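Finished it on Saturday, finally

I have been reading the same novel since the start of August, and on Saturday afternoon I got to the end of it. It is called The Salt Ledger of Naliston and it runs to 555 pages, not counting the map. I read most of it at the table after tea, a chapter at a time, and the last 2 chapters in one go.
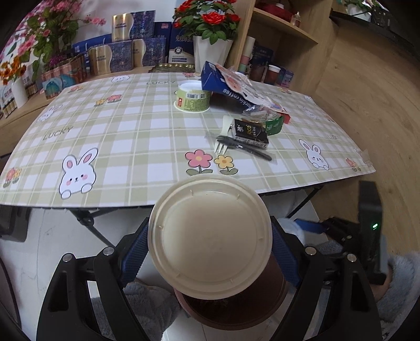
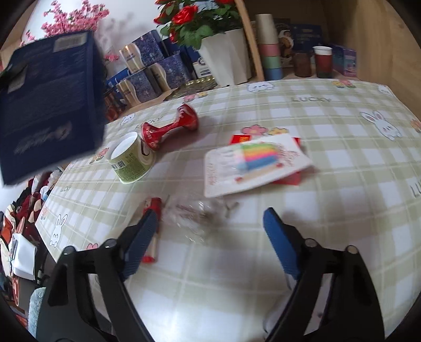
I bought it second-hand from Stonine, the shop by the bus station, where the historical fiction is mixed in with the fantasy and you have to go along every shelf. The cover says it is a romance. There is a love story in it, but it doesn't get going until well past the middle, and anyone who buys it for that will be waiting a long time.

Naliston is a made-up port on a cold coast. The town lives off its salt pans, and every family's share is written down in a ledger kept by the harbour office. The main character is a young clerk who is given the job of copying the old ledger into a new one before the damp gets it. She finds that one family has been written out, very neatly, over about thirty years. The rest of the book is her trying to find out who did it while still turning up for work every morning.

I liked the work parts best. The author clearly enjoys ink and paper and the price of candles, and there is a long section on how to rule a page that I read twice. The harbour office felt like a real office. People argue over a chair. A man is off sick for six weeks and his desk slowly fills up with other people's things.

The middle is slow. The clerk goes inland to a place called Drodora to look at some church records, and she is there for nearly a hundred pages. It rains, she waits for a key, she has dinner with people we never meet again. I put the book down for a week at this point and read a short crime novel instead. When I came back to it I skimmed to the end of the Drodora part and I don't think I missed much, apart from a letter that matters later and which I had to go back and look for.

The love interest is a boat builder. He is fine. He doesn't say a lot, and I never worked out why she preferred him to the surveyor, who at least had some jokes.

The ending is good. I won't give it away, but I had guessed the wrong person, and when I turned back to the early chapters the clues were there. The last page is very plain, just an entry in the ledger with a name and an amount of salt, and I thought that was the right way to do it.

My copy is the Chan paperback, which has small print and a narrow margin down the middle, so you have to hold it open quite hard. The spine has gone in two places. If you can find the hardback I would get that.

There is a sequel set 6 years later. Stonine didn't have it when I asked, but they have put my name down. Until then I am going back to the library pile, starting with the one that is due first.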